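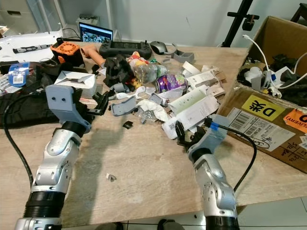 Show the Messy Table

I went to the open day at Dendora in October expecting the usual program: a fixed arm, a fixed tray, and identical blocks moved from one marked position to another until the visitors drift off toward the coffee. I have sat through enough of those to have an opinion on them, and the opinion is that they should stop.

Dendora did run one of those, in the front hall. The longer session was in the back room, where two arms worked over a tabletop covered in what most of us would call trash. A plastic bottle on its side, a purple snack bag, cartons, leaflets, crumpled tissue, clear wrapper, a piece of black fabric, a game controller, a computer mouse. An open cardboard box of parts and cables stood at the table edge. The task was to clear the pile one item at a time, with an operator driving both arms, and then to let the trained policy try the same thing.

My argument is that the second kind of session is the only kind worth a visitor's time, and that labs which avoid it are hiding the one number a buyer needs.

Consider what a block demonstration measures. The object is rigid, its pose is known to within a few millimeters, and its friction does not change. Success depends on calibration and repeatability, both of which have been adequate in commercial arms for a long time. A clean run says the arm was set up properly that morning.

Clear wrapper is a different problem. It returns poor depth data, it deforms on contact, and a two-finger gripper can close on it and come up with nothing. A flattened carton offers a good grasp at its edge and a bad one almost everywhere else. Fabric has no stable shape to plan against. When these overlap, lifting one moves the others, and the plan made a second earlier is out of date.

Shabani Waweru, who ran the session, put the results on a whiteboard before anyone asked. Over 140 attempts that week, the policy had failed on nearly a third. He broke the failures into 4 groups: missed grasp, double pick, dropped in transit, and operator stop. Double picks were the largest group, mostly paper. During our session the policy made 13 attempts and needed 3 stops. None of this was flattering and all of it was useful. I could take those groups back to my own line and estimate which ones would cost us money.

The objection I heard from a colleague at Lukumay is that a general audience sees a failed grasp and concludes the technology does not work. I accept that some will. I do not accept that the remedy is to show them an easier task under the same title. A visitor who leaves the front hall impressed will ask for bin sorting by spring, and the integrator will have to explain the gap at a worse time and at greater expense.

A better objection is that clutter is hard to compare. One lab's pile is another lab's tidy desk, and a success rate without a description of the pile means little. This is correct. At the Tokatov session last year the "unstructured" table held rigid boxes, spaced well apart. The fix is to publish the item list, the share of deformable and transparent items, whether items overlap at the start, and who resets the table between runs. Dendora gave the first two when asked and should have posted all of them by the door.

I would add one rule for next year: let a visitor rearrange the pile before the policy runs. Waweru said he had no objection in principle but wanted a weight limit on what people could add. That seems fair. Drulasthorpe has its open day next, and I have written to ask whether they will do the same.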